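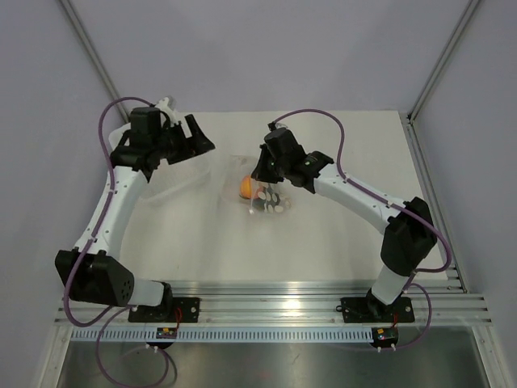 Planner update: grasp retries on the two-arm cell

The April release of Estard, our motion planner, is now running on the two-arm cell at Huvholm. The main change is how it handles a bad grasp. Until now, a failed pick sent both arms back to home and started the whole plan over. The new version keeps the plan and recomputes only the last stretch above the object.

We have been working mostly with clear plastic bags, such as the one with the orange ball and the black dotted object inside. Clear plastic gives patchy depth readings, and the old code often aimed at the ball and ignored the bag around it. Entili, the perception module, now outlines the bag first and passes that outline to the planner. Transparent containers go through the same step.

The control loop still runs at 60 Hz and the planner has 30 milliseconds to answer. If it misses that limit 2 times in a row, both arms hold position and the log is saved.

The Cavent log viewer has been updated to match. It opens all 655 saved runs, including those from the old planner. Please update your copy by Friday.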